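Macedo Bench Table, Wood Top

Item no. 2385
Sold by Kukeo
Ships flat in two boxes

The Macedo is a plain work table for small parts assembly, sorting and repair. It has a wood top in a warm brown finish, rounded corners, and nothing on the surface to get in the way. There is no lip, no built-in tray and no cutout. Parts can be slid to the edge and into a bin.

We make the top in one size, 1000 mm deep, in three widths. The legs adjust in height with a hex key, which is in the hardware bag. Allow 14 working days for delivery on the standard width. The widest top is made to order and takes 28.

About the finish

The grain runs in long streaks and waves and no two tops match. If you are ordering several tables to stand in a row, tell us when you order and we will pick tops that are close in tone. We can't do this after the boxes have left the warehouse. The surface is matte enough to work under a bench lamp and dark enough that white plastic parts are easy to find on it. Black parts show up less well. For those, some customers put down the Darnora mat, sold separately.
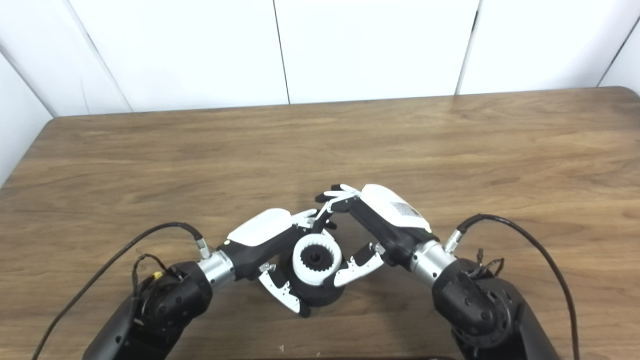
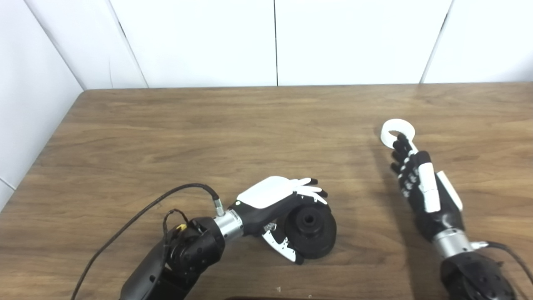

The wood top in warm brown, against white wall panels.

The finish holds up to hand tools and light metal parts. It will mark if you drag a heavy casting across it, and it will dent if you drop one. Wipe it down with a damp cloth and dry it right away. Do not use acetone or bench cleaner with ammonia. Small scratches can be touched up with the wax stick in the care kit - use the brown one, the lighter one is for our Ploltinar tables.

Placing the table

The back edge is straight, so the table can go right up against a wall. Leave a finger's width if you have cables to drop behind it. Against white panels the top edge is easy to see, and light from the wall helps with close work. If the table stands in the open, fit the cross brace to the rear legs. It comes with every table and takes four bolts.

What is in the boxes

Box one: the top, with corner guards.
Box two: four legs, cross brace, leveling feet, hardware bag, hex key, instruction sheet.

Assembly needs two people for the last step, when the table is turned over onto its feet. Tighten the leg bolts again after the first week of use.

Returns

Unopened boxes can come back within 28 days. Once a top has been drilled or clamped we can't take it back, but we do sell replacement tops without legs. Ask for the top only and give the width printed on the label under the front edge.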